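Kirsty Pirihi and the Mirror with the Rose

When I asked Kirsty Pirihi how many pieces of furniture she had painted since she gave up her desk job, she went off to look for her notebook, came back without it, put the kettle on, and then remembered that the number was written on the inside of the pantry door. It was 20. She seemed a little let down by it. "I'd have said more," she told me. "It feels like more when you're the one doing the sanding!"

We were sitting at her kitchen table in Quinlan, with the door open to the workroom, and I had come to talk mostly about vanities, because those are what people bring her now. She did tables at first, and one very long church bench that she still talks about with some bitterness. Then a neighbor asked her to look at an old dressing table with a cracked mirror, and word got around, the way it does in a town this size.

"People will let a bookcase go," she said. "They'll put it out on the curb without a second thought. But a vanity is where somebody's mother sat and did her hair every morning, or it's where they sat themselves and cried before a dance, and they can't do it. So they ring me up instead, and half the time we're on the phone an hour before we get to the color."

The color, more often than not, is white. I asked whether she ever got tired of it, and she laughed and said she had been through a gray phase, and a green phase that lasted one January and that her sister still brings up. White is what customers go back to. She likes it glossy on the counter, where powder and spilled lotion wipe right off, and she will argue the point with anyone who wants a chalky finish there. "On the legs, fine, do what you like. On the top you'll be sorry by the second week."

Carving is the slow part. She cleans out the scrolls with an old toothbrush and wooden skewers, then paints thinly, letting each coat dry overnight, so the edges of the petals don't fill in. The gold goes on last with the smallest brush she owns. She told me her hand is steadiest before breakfast, and that she does not answer the door while she has that brush out (I had wondered why my first visit went unanswered).

"You want only the line," she said. "You want to see the rose and then notice the gold after. The first one I did looked like a cake."

We talked for a good while about oval mirrors, which she prefers to square ones, and about the trouble of getting them home. She once drove back from Halalberg at a crawl with one wrapped in three quilts across the back seat, talking to it the whole way. Heavy frames worry her more than the glass does, and she always carries them with a second pair of hands.

What about the everyday side of it, I asked, once the paint is hard and the thing has to be lived with? Kirsty has strong feelings here too. Keep the counter mostly clear. Leave out the one or two things you reach for each morning and find a drawer for the rest. Let a hot styling tool cool somewhere else before it goes down on the paint. Wipe with a soft damp cloth, and use a dry brush on the carving, where a cloth will only snag.

"It's meant to be used, though," she added, pouring me a third cup I hadn't asked for and was glad to have. "I don't want anybody tiptoeing around it. Sit down at it, get your elbows on it. If it chips, well, you know where I live."

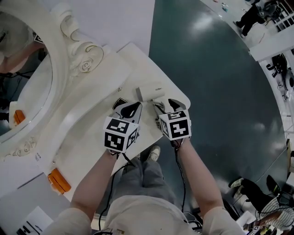

A glossy white vanity counter and its oval mirror, with a carved rose at the top edged in gold.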